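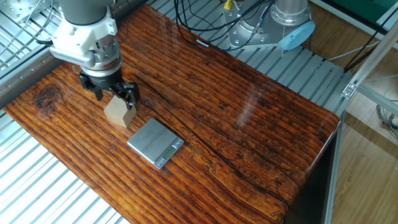 How many demonstrations for "put the block on the scale," and how much should the start vary?

Posted by Renata Walczak in Arms and Grippers

I'm collecting examples for a small imitation learning project. The task is one arm, one wooden cube, one digital kitchen scale. Pick up the cube, put it on the platform, let go, move the gripper up and away. I drive the arm by hand with a leader arm and save joint positions, gripper opening and the view from one fixed camera at every step.

I have 40 episodes so far. The policy trained on them reaches for the cube fine and closes on it most of the time. The trouble is the placing. It often lets go too early, so the cube drops onto the platform or lands half over the edge. A few times it pushed the scale along the table before releasing.

In all 40 episodes the scale was in the same spot, give or take a finger width. The cube started in different places but always on the same side of the scale. The table top is a varnished wood slab with ridges in the grain, so the cube doesn't always sit level when it starts. I don't know if that matters.

What I want to know:

Should I just record more of the same, or start moving the scale?
Do I keep the episodes where I fumbled the grasp and tried again?
Is there any point in using the number on the scale display as a success check?

I have until the end of February, and I can record for an hour or two in the evening.

3 replies

Kazimiera Czarnecka

Move the scale. With it in one place the policy can learn "go to this arm pose and open" and never look at the platform. That would fit what you see, where a small error in height or position ends in a drop.

We did a similar task at Gajewski with a flat tray as the target. Our first set had the tray fixed and it behaved much like yours. The second set had 217 episodes with the tray moved and turned a little before each one, and the early releases mostly went away. I would aim for 200 in your case and train once at the halfway point to see if it is heading the right way.

Some things about how you record the placing part:

Slow down over the platform. If you come in fast and open right as you touch, there are only a few steps in the whole episode that show contact, and the release is hard to learn from them.

After you open the fingers, go straight up and then hold still for a second before you stop recording. The end of the episode should look the same every time, with the cube on the platform and the gripper clear above it.

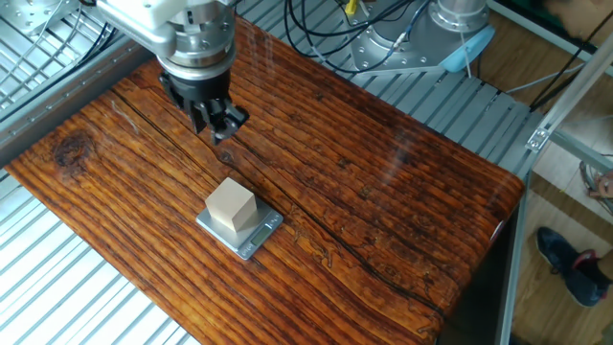
If you stop the recording while the fingers are still next to the cube, the policy has nothing to copy after the release and may close again or sit there. We had to throw out a batch for that.

On the fumbles, keep the ones where you missed, backed off and got it on the second try. Those are useful because the policy will miss too. Delete the ones where you knocked the scale, and any where you stopped to think with the arm in the air. Long pauses get copied.

The ridges in the wood are fine. Just don't always start the cube on the same flat patch.

Javora

more data. 40 is nothing. also check your camera didn't move between sessions, mine did and I lost a week on it

Hikenier

Agree with most of what Kazimiera wrote. On the scale reading, I tried it and it's only partly useful. The display tells you there is weight on the platform. It doesn't tell you if the cube is in the middle, hanging over an edge, or being pressed down by the gripper. A pressed cube will read too high, so take the reading after the arm has gone up.

The other problem is the auto off. A lot of kitchen scales switch off after a couple of minutes with no change, so you have to keep waking it between episodes. I forgot, and had 32 episodes with a blank screen. They were still fine as demonstrations, but I couldn't use them for the check. I ended up labeling success by eye from the last picture in each episode, and that went quickly.

If you do want the number, write it down in the episode notes by hand. I would not try to read the digits from the main camera. In my recordings the screen was too small and picked up glare.

For the scale sliding, a bit of thin rubber mat under it helped me. Cut it smaller than the scale so it doesn't show. Then you can still move the scale around between episodes.

Renata Walczak

Thanks, all. I'll keep the 40 I have, minus the ones where I bumped the scale, and start on a new set tonight with the scale moved each time. I had been stopping the recording as soon as the fingers opened, so that is probably part of it. Will post again after the halfway training run.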